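Ruvside Bowls, data card

Two-arm bowl handling, collected with the crew of the Brernora staff canteen. Putting dishes away is the part of the shift people there most wanted help with, and it has been great fun to work on with them!

Contents: 4000 episodes, 80 table layouts, 31 operators. Each episode has video, joint states for both arms and a one-line task text.

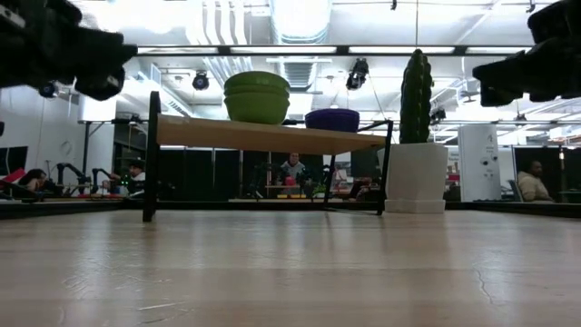 Layout with green bowls stacked and a purple bowl beside them, fixed camera.

Canteen staff learned to teleoperate in October, and several now review episodes for part of their shift, which they get paid for at the same rate. They also rewrote most of our task texts (ours said "receptacle", theirs say "bowl"), and the new ones are so much better.

Known gaps: few episodes with more than one stack. No glassware yet.

Questions and corrections: Yeison Usuga, Ruvside.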